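## Girls basketball: a win, technically

Mastside beat Zullico 31–29 on Tuesday, February 6, 2024, in a game that will be remembered mostly for the third quarter, in which the two teams combined for three points and a shoe came off. The winning basket was a bank shot from the left side with nine seconds to go. The shooter did not call it. The bench has decided that she did.

The crowd was announced at 577, our best since the January game when the heat went out at Imivport and their fans came over to our gym to get warm. The concession stand ran out of nachos by halftime, so the second half was played in front of people who had nothing else to do but watch it.

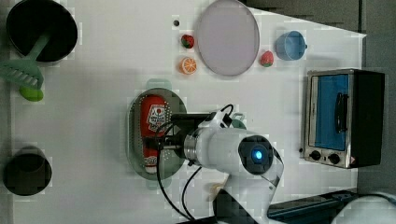
Imivport parents who made the drive over to scout us were less impressed, and one told the scorer's table that if this was second place in the conference, she'd like to see the math. She also felt the press was lazy and the popcorn was stale. We can't argue with her on the press.

Free throws remain a concern. Mastside went 6 for 20 from the line, and two of those six hit every part of the rim before giving up and falling in. Coaches have added shooting to the end of each practice, when legs are tired, on the theory that legs are tired in games too.

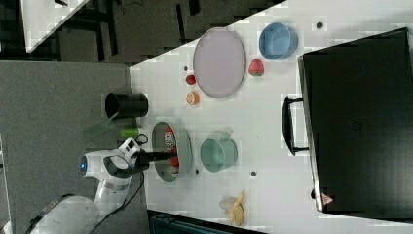 Rebounding was much better. Our front line pulled down 38 to Zullico's 24, helped by the large number of misses available. The zone held up well in the fourth quarter, once the wings stopped drifting out to midcourt to see what was going on.

The senior class also hit a milestone. Career scoring for our starting point guard now stands at 1021, which puts her name on the board by the trophy case as soon as the school finds more of the little white letters. The last player to go up there did it in 2000 and has been missing an "e" for a while. 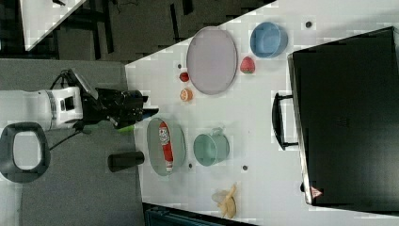 *On the table.*

Next up is the Yoshida Invitational, a four-team bracket with Mastside playing the early game on Friday. Tip-off is 5:30. The bus leaves at 3:45 from the side lot, and players need both uniforms because the home team won't be settled until that morning.

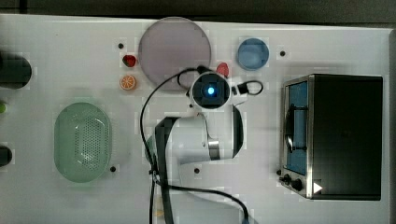
Parking at the tournament is on the grass if it's frozen and across the road if it's not. Season passes are not good at the gate. Bring cash, and eat first if you were counting on nachos.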